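Mutell Whiteboard with Marker Ledge

Product overview | Specifications | Mounting | Care | Delivery and returns

The Mutell is a plain white dry-erase board with a metal ledge along the bottom edge. It is made for classrooms, workshops, meeting rooms and home offices where people write on the board every day and wipe it down at the end. The surface is white from side to side with no printed grid, no logo and no header strip, so all of it can be used.

We have sold the Mutell under the Jultano name for five years. The board has changed very little in that time. The ledge was made deeper after schools told us that markers were rolling off, and the wall brackets were replaced with a stronger type. If you bought one of the early boards and want the new brackets, they fit the old holes and can be ordered as a spare part.

Sizes and finishes

The board comes in two sizes. The small Mutell is 100 cm wide and 50 cm high and is meant for a wall above a desk or a workbench. The large Mutell is twice as wide and twice as high and needs two people to hang it. Both sizes have the same surface and the same ledge, and both can be hung beside each other to make a longer run of board.

There is one surface finish, a smooth enamel on a steel sheet. We are sometimes asked for a matte version to be used with a projector. We don't make one. The enamel will show a bright patch where the projector lamp hits it, and anyone who projects every day should look at the Miranda panel, which has a low-gloss face but takes longer to wipe clean.

Magnets hold on the steel. Any ordinary office magnet will carry a few sheets of paper. Do not use bare metal magnets with sharp rims – they can scratch the enamel if they are dragged instead of lifted.

Writing on the board

Use dry-erase markers only. A bullet tip in black or dark blue gives the line that is easiest to read from the back of a room. Red and green are fine for underlining but are harder to see at a distance, and they take an extra pass with the eraser if they have been left for a while.

The width of a line depends on the tip and on how hard you press. With a fresh marker a light touch is enough. When a marker starts to run low the line turns gray in places and people tend to go over the same stroke twice, which leaves more to wipe off later. It is better to put that marker aside. Storing markers flat also helps, as the ink stays spread evenly through the core. 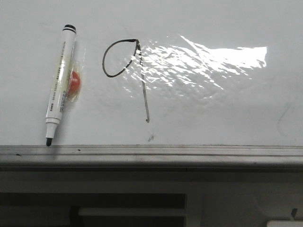

Give a new board a quick wipe with a dry cloth before first use. There is a thin protective film on the enamel when it leaves us, and it has to be peeled off completely. Start at a corner and pull slowly. If a strip of film is left under the ledge it will turn yellow in time and be hard to get out.

The ledge

The ledge is a length of folded metal that runs along the bottom of the board. It has a raised front lip so that markers and an eraser stay put. It is fixed with screws from below and can be taken off for cleaning or moved to a second board. It is not a shelf, and it should not be used for books, cups or projectors. The load limit is printed on the sheet that comes in the box.

Dust from the eraser collects in the corner where the ledge meets the board. A dry brush takes it out. In a classroom this is worth doing at the end of each week, and in a meeting room once a month is plenty.

What is in the box

One Mutell board
One metal ledge with screws
Four wall brackets
Wall plugs and screws for brick and for plasterboard
One black dry-erase marker
One felt eraser
Mounting sheet and paper drilling template

Spare parts are listed under order code 301. The code covers the brackets, the ledge, the ledge screws and the felt pads for the eraser. State the size of your board when ordering a ledge.

Mounting

Tape the paper template to the wall with its top edge level. Mark the holes through the paper, then take it down and drill. The brackets go up first and the board hangs on them. Once it is hanging, push the board gently to the left and down until it clicks. Fit the ledge last.

The usual height for adults is with the ledge a little above waist level. For a primary classroom set it lower, so that children can reach the middle of the board. In a workshop, check that the ledge clears whatever stands under it, such as a bench or a cabinet door that opens upward.

The board can also be used lying flat on a table or on the Tellow stand. The Tellow is sold separately and tilts from upright to flat. When the board is flat, the lip of the ledge still stops a marker from rolling away on that side only, so keep the caps on.

Care and cleaning

Wipe the board with a dry felt eraser or a soft cloth after use. Once a week, go over it with a cloth dampened in plain water and dry it straight away. For marks that have been left over a school break, use a whiteboard cleaner and let it sit for a minute before wiping.

Permanent marker can usually be removed. Write over it with a dry-erase marker, wait a moment and wipe both off together. Repeat if a shadow remains. Do not use scouring pads, steel wool or any powder cleaner. They leave fine scratches which fill with ink, and after that the board never looks clean again.

Tape can be used on the surface for short periods. Peel it off within a few days and clean away the glue with a little rubbing alcohol on a cloth. Old tape that has hardened should be softened with alcohol first and then lifted with a plastic scraper.

Common questions from buyers

Can the board be cut down? No. Cutting breaks the enamel at the edge and the steel underneath will rust.

Can it be hung outdoors? The board is for indoor use. A covered porch or an unheated garage is acceptable if the wall is dry, but markers write poorly in the cold.

Does the ledge fit other boards? It fits all Mutell boards, old and new. It does not fit the Miranda panel, which has its own clip-on tray.

Can it be hung upright, with the short side at the bottom? Yes, for the small size. Order the short ledge and ask for the upright template. Leave the standard ledge in the box in case you want to turn the board later.

Delivery and returns

The small board is sent by parcel service in a flat carton. The large board goes by freight and is delivered to the door at ground level. Please open the carton and check the corners while the driver is present. A dented corner should be written on the delivery note – we will then send a new board without further questions.

Boards that have not been hung can be returned within 50 days. Keep the carton and the corner guards, as we can't take a board back without them. Boards made to order in a run of three or more are not returnable unless there is a fault.

The surface is guaranteed for as long as the first buyer owns the board, provided it has been cleaned as described on this page. The ledge, brackets and screws are guaranteed for 5 years.

Questions about sizes, spare parts and school orders go to Parvaneh Bakhtiari in the Jultano sales office. Please have your order number ready, or the number on the label at the back of the board if you no longer have the invoice.

Page last updated 20 January 2025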